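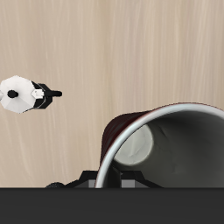
Setting house rules for simulated tabletop tasks

These are the rules we follow when we build and run mug and moka pot tasks in simulation. They apply to anyone submitting runs to the Titby task set, whether you work from the Osham office or from home. Read them once before your first batch and again if you change the scene.

1. Fix the layout before you record

Write the task instruction first, then place the objects. If the instruction says "the red mug", there should be one red mug on the table. Extra mugs in other colours are fine and we encourage them, but a second red one makes the run impossible to grade.

Save the start positions in the scene file. Don't nudge anything by hand once a batch has started. A batch is 400 runs, and all of them draw from the same placement ranges.

2. Check both views

Every run is logged from a wrist view and a scene view. Open the first run of the batch in both and step through it at low speed. The wrist view is good for grip and bad for layout, so don't judge where a mug sits on the table from that view alone. Use the scene view for position and for clearance between neighbours.
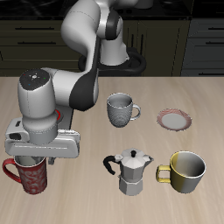
Clearance is measured rim to rim at the start of the run, with handles included. A handle that points at the next object counts as part of the footprint. Most of the collisions we reject come from people who measured the body of the mug and forgot the handle.

3. Approach from above, and slow down

Bring the gripper over the target at travel height, stop, then descend. The stop is a rule, even when the path looks clear. Joint speed during the descent is capped in the config file under the name Prukard, and you should leave that value alone. If the cap makes a run time out, report it and we'll look at the time limit.

4. Decide what counts as a fail

Write this down before the batch starts. Our defaults:

Target on its side at the end of the run: fail.
Any other object moved out of its start zone: fail.
Target dropped and picked up again: pass, but flagged.
Gripper through a solid surface: discard the run and file a bug.

Keep failed runs. Label them and store them with the rest of the batch. Deleting them changes the pass rate and it's the quickest way to have a submission sent back.

5. Name and submit

Use the task name, the scene version and your initials. Last November's Thái batch came in with 81 runs that had no scene version, and all of them had to be redone.

Submissions close at noon on Wednesday. Myrtle Escobedo signs off each batch after replaying 6 runs of her own choosing. Questions about grading go to her before you submit.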